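Getting a Small Office Room Back in Order
Posted by Mavis Whitfield, March 31, 2019

I have a soft spot for small rooms. They get used for everything – lunch, phone calls, a bit of work at the round table – and so they get untidy quicker than the big ones, and they also come right again quicker, which is a lovely thing at the end of a long afternoon. The way I go about it takes 32 minutes if I don't stop to chat, and I nearly always stop to chat.

What to have on hand
An empty basket, the kind with holes in the sides. A soft broom and a dustpan. Two dry cloths. A handful of fabric cable ties (I buy the Rulten ones, but any will do). A little watering can if the room has a plant in it.

1. Start with the floor, and start with the cables
Walk the whole room once and look down. Unplug whatever isn't being used, taking hold of the plug and not the cord. Lay each cable out straight on the boards before you try to wind it up. If two have gotten tangled, work from the plug end and be patient with them – pulling only makes the knot smaller and crosser. Wind each one in loops the size of a dinner plate, put a tie around it, and drop it in the basket with its power adapter. Leave the adapter end loose by a hand's width so the cord isn't bent hard where it goes in.

Nayara Trindade taught me to look under the chairs for the black ones, and I've found one there more often than I'd like to admit.

2. Pick up the small things
Bottles first. They like to stand by the wall or under the table, where the cloth hides them. Anything that belongs to a person goes on a chair seat for now.

3. See to the table
Lift everything off. Take the tablecloth by opposite sides, fold it inward over the crumbs and shake it outside. When it goes back on, center it and check that the hem hangs evenly all the way around. On a round table I stand back by the door and squint, and that does the job as well as any ruler. A checkered cloth helps you here, as you can line the squares up with the floorboards.

4. Dust the blinds
Close them most of the way and wipe along each slat from left to right with a dry cloth, top to bottom. Then tip them the other way and do the backs. I do the full set every October and just the lower slats the rest of the year.

5. Sweep
Go with the boards, from the far wall toward the door. Move the chair, please! Then roll it back, water the plant, and set the basket on the table or wherever people will find it.

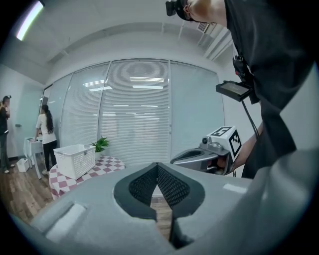
Blinds over the glass partition.
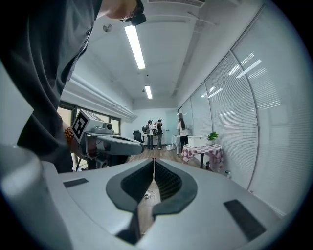
White cable on the wooden floor, down in the narrow gap.

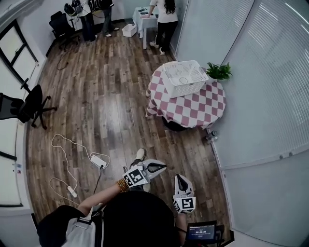

How do I keep the cables from ending up in a tangle again by next week?

Give every cable its own tie and leave the tie attached to the cord, even while it's plugged in. Keep one basket for cables and nothing else, and put no more than five in it. Any extras can go in a drawer, each one wound and tied the same way.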